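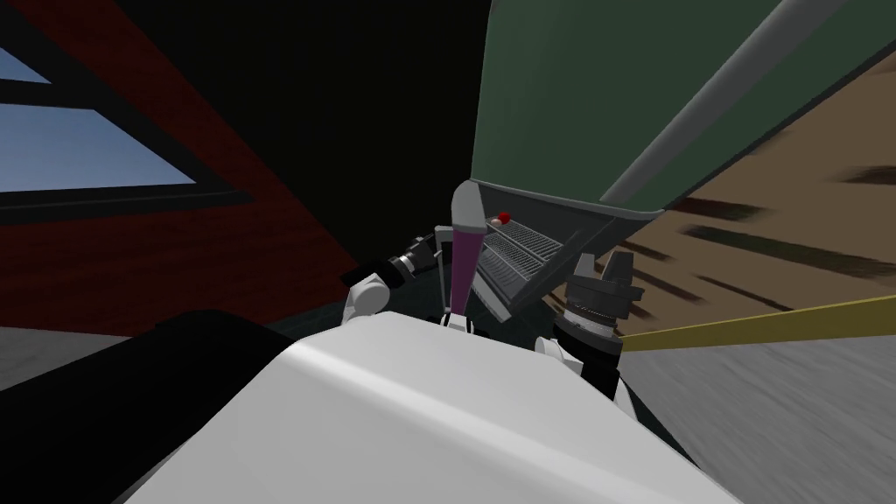 Write the rule before you write the task

Bokberg tests control software for two-armed robots, and it does most of that work in simulation before anything is run on a real machine. We spoke with the company's head of test practice about the house rules her team follows, and why she thinks a simulated kitchen needs them as much as a real one.

The team keeps its rules on a single page. There are 26 of them, down from 100 when she took over. "People had stopped reading it," she says. "They would sign the sheet and go back to what they were doing. Now I can ask anyone on the floor what rule 6 says and they will know."

Rule 6 is the one on shared reach. If both arms can get to the same spot, the task file must say which arm has the right of way. A tall container standing between two grippers is the usual case. "You would think the planner sorts it out," she says. "It does, most days. I want it written down for the day it doesn't."

Small round objects have a rule too. A ball on or near a wire rack has to be listed by name in the task file, even when the robot is not meant to touch it. Her view is that loose items cause more bad runs than heavy ones. "A ball rolls, the run gets marked as a fail, and then somebody spends the afternoon looking for a fault in the arm."

She is firm about viewpoint. Reviewers must look at each run from the robot's side as well as from a fixed outside view, even if the robot's view is tilted and its own body takes up half of it. "That is what the software has to work with," she says. "If an overhang hides part of the rack, I need the reviewer to know that."

The Plaldale office, which handles the real hardware, uses the same page with five extra rules on power, floor marking and who may stand where. Nothing moves over from simulation until two people have signed the run log. A client, Rostel, asked last May to drop the second signature to save time. She said no, and the job went out about a week later than planned.

"They were not happy with me," she says. "We still work for them."

The next version of the page is in draft. She wants to add a rule on color - test rooms should change their wall and object colors between runs, so that the software does not come to depend on them - but the team has not agreed on how often.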